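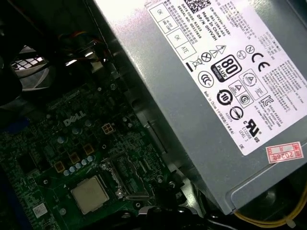

Cerkis (software)

Cerkis is a computer program for playing sampled pipe organs from one or more MIDI keyboards. It belongs to the class of programs known as virtual pipe organs, in which each pipe of an existing instrument is recorded separately and the recordings are played back when the matching key is pressed. The program was written by the Norwegian developer Åsmund Engebretsen and is published by Windeck, a small firm that also sells sample sets for it. Cerkis is used by home players, by organ students and by some churches that have no pipe organ.

Contents
1 Background
2 Operation
3 Sample sets
4 Tuning and temperament
5 File format
6 Common questions
7 Reception
8 See also

Background

Engebretsen trained as an organist before turning to programming. The first version of Cerkis was a single-manual player with no stop controls, meant for practicing hymn accompaniment at home. Stops, couplers and a pedal division were added in the second version, along with the ability to load an instrument made by someone else. Windeck took over publication at that point and has handled sales and support since.

The name has no stated meaning. Early builds were passed around under the working title Rønning, and this word still appears in the names of some settings files. Users moving an old setup to a new computer need to copy these files along with those that carry the current name.

Operation

The player connects a keyboard, or several, to the computer and assigns each one to a manual of the organ shown on the screen. A pedalboard is assigned in the same way. Stops can be drawn with a mouse, with a touch screen, or with any physical switch that sends a MIDI message. An assignment is made by right-clicking the control and then moving the physical part that should drive it.

Each note has three parts: the attack, the sustained portion and the release. The sustained portion is looped for as long as the key is held. When the key is let go, the program crossfades into a release sample, which contains the sound of the room after the pipe has stopped speaking. Most sets include more than one release for each pipe, recorded after short, medium and long notes, and the program picks between them by measuring how long the key was down. Sets without multiple releases can sound blurred in fast passages, as the full reverberation is heard after every short note.

Wind supply is modeled in a simple form. If many large pipes sound at once, the pitch and level of the others drop by a small amount and then recover. The effect can be reduced or turned off for each division. A tremulant is handled either by playing separate samples recorded with the tremulant running or by varying the pitch and level of the normal samples. The first method uses more memory.

Combination actions follow the usual pattern. The player sets a registration, holds the setter and presses a piston. Registrations can also be stored in a numbered list and stepped through with a single foot switch. The list holds 1,000 steps.

Sample sets

A sample set is a collection of recordings together with a definition file that lists the stops, the couplers and the layout of the console. Windeck publishes its own sets, and independent producers publish others.

The set most often used for teaching is Zernomwood, recorded by Annick Poulain from a two-manual instrument. It contains 504 pipes and is supplied in a dry version, with the microphones placed near the case, and a wet version, with the microphones placed in the nave. The two can be loaded together and mixed, at the cost of twice the memory. Poulain recorded the set at night to avoid traffic noise, and the blower noise was then removed by filtering. A later revision restored a low level of blower noise as an optional stop, after users reported that the silence between phrases sounded unnatural.

Larger sets hold more than 3,000 samples. Loading time depends on the speed of the drive and on whether the samples have been cached. The cache is built the first time a set is opened and is rebuilt when the bit depth or the loop settings are changed.

Tuning and temperament

By default, Cerkis plays each set at its recorded pitch, including small differences between pipes. The player may choose one of the built-in temperaments instead, among them equal temperament, quarter-comma meantone and several well temperaments. A temperament file is plain text and gives an offset in cents for each of the twelve notes. Offsets for single pipes are stored in a separate file, so that a voicing change is kept when the temperament is switched.

The transpose control shifts the keyboard assignment by whole semitones and leaves the samples alone. The pitch control changes the playback rate, and large changes with it will alter the tone of the reeds.

File format

Definition files are written in a line-based text format. Each block begins with a keyword in capitals and ends at the next blank line. Paths are relative to the definition file, which lets a set be moved between folders without editing. Comments begin with a semicolon. Characters outside basic Latin are allowed in stop names but not in paths - a limit that has caused trouble for producers whose recordings are named in their own language.

Samples must be uncompressed stereo or mono. Loop points are read from the sample file itself if present, and from the definition file if not. When both exist, the definition file takes priority.

Common questions

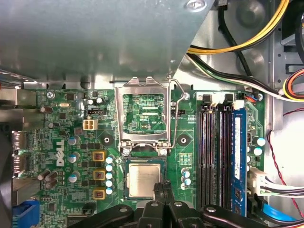 Does a MIDI keyboard need to be velocity sensitive to work with Cerkis?

Velocity is ignored by default, so a keyboard that sends a fixed value works the same as one that does not. A player who wants the attack to vary with the speed of the key can turn on tracker mode, and only then is a velocity-sensitive keyboard of use.

Other questions in the Windeck manual deal with latency and polyphony. Latency is set by the audio buffer, and the manual advises starting with a large buffer and reducing it until clicks are heard, then going back one step. Polyphony is the number of samples that can sound together. Release samples count toward the total, and in a wet set they make up the greater part of it.

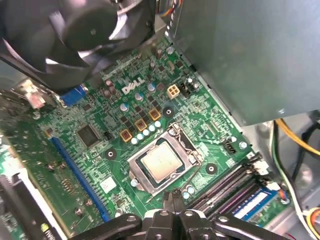
When the polyphony limit is reached, the program shortens the oldest releases first and leaves held notes untouched. A limit of 600 is enough for a small set played with few couplers. Full organ on a large set needs several times as much, and the manual suggests setting the limit by holding a thick chord with all stops drawn and watching the meter at the bottom of the window. The test should be repeated after adding a second set of microphone positions.

Stuck notes, known to organists as ciphers, are cleared with the panic button or by sending an all-notes-off message. Repeated ciphers on the same note usually point to a dirty key contact.

Reception

Users have praised the release handling and the plain text definition files. Criticism has centered on the console display, which cannot be resized freely, and on the lack of a built-in reverb for dry sets. Engebretsen has said that reverb is better handled by a separate program. A recital played wholly on Cerkis with the Zernomwood set was given on 24th October and later released as a recording. The user forum remains the main place for exchanging temperament files, and a meeting of set producers is held each May.

See also

Combination action
MIDI
Organ stop
Sampler (musical instrument)
Tremulant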